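4.2 Conformity checks on small solar kits, Wirnau district

Sampling was done at the shop level, not at the port. Earlier rounds pulled units from the importer's warehouse and got very clean numbers, which we did not trust. Serrano and Dela Peña bought kits over the counter at 13 shops, paid full price, kept the receipts. Two brands made up most of the stock, Sandent and Trivach. A third, Yap, showed up only in the market stalls and was left out of the main table (too few units with a readable batch code).

Each kit went through the short test sequence: visual screening, battery capacity, full-battery run time, light output at start and again after the aging period. No water ingress test in this round – the spray chamber was down and the repair part came after the window closed on 31 Jul 2024. We note this as a gap. Run time was taken to 70 percent of starting light output, same cutoff as the June pilot.

Capacity results were mixed. Sandent packs landed close to the label value and stayed there. Trivach packs were fine when new but the spread between units was wide, and two of them shut off early on the first discharge. Both were re-run on a second bench with the same result, so we don't think it was the cycler. Estrella opened the packs afterward and found mismatched cells in both.
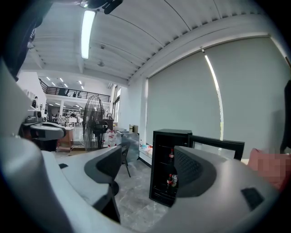 Mismatched cells are a known problem in kits at this price. The protection board trips on the weakest cell, the user sees a lamp that dies early, and the label capacity is technically still in there. A test that only reports mean capacity will miss it. We therefor report the lowest unit next to the mean in Figure 3, and suggest that others do the same.

Figure 3. Measured battery capacity as percent of label value, by brand. Bars show mean, open circles show lowest single unit. Dashed line marks the 90 percent limit used in this study.

Light output after aging was less of a concern. All Sandent lamps were above the limit at 2000 hours. Trivach lamps dropped faster in the first weeks, then flattened out. Longest record so far is one Sandent lamp left running to 3288 hours, still above the limit when it was taken off the rack. One unit only, so not much weight on that.

Labels were the weakest area over all. Run time claims on the box often left out the brightness setting, and warranty terms differed between box and leaflet. Shop staff mostly went by the box. Tipoki's interview notes on this are in Appendix B – the coding was done by Saludo and has not been double checked yet.

Limits of this round: one district, one season, no returned units. Kits that had already failed in homes would tell us more than new ones. Collection of those is taken up in section 5.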